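The Round Table Moves Upstairs

Readers with long memories will recall the lime-green table from the old Sundley reception, where it spent years holding up other people's coats. It has now been promoted to the small meeting room on the third floor, the one with the blinds, and Remedios Ignacio has been given the job of making it look as if this was always the plan.

Her first move was a lamp. White drum shade, thin black stem, round black base. Her second was a potted plant with heart-shaped leaves, which now sits at the table's edge and will need watering by somebody whose name is not yet on the rota.

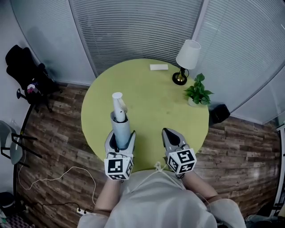 Tadeusz Bednarek has asked whether the overhead fluorescent couldn't simply be left on, as it has been since the building opened. It can. The lamp is for atmosphere, Remedios says, and the budget line for atmosphere was 50 dollars, so please be grateful for what you get.

The blinds stay. Mahnaz Zamani proposed taking them down in February and was reminded that the glass would then let the corridor watch us eat lunch.

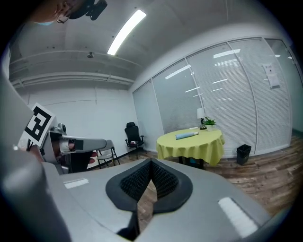
Photo: Benjie Catacutan

Bookings go through Lamisi Eshun at extension 2796, in slots of an hour. Sixteen people have already asked for Thursday at noon – the table is round, but it isn't that round. Coats go on the hooks by the stairs, and mugs go back to the kitchen with whoever brought them in.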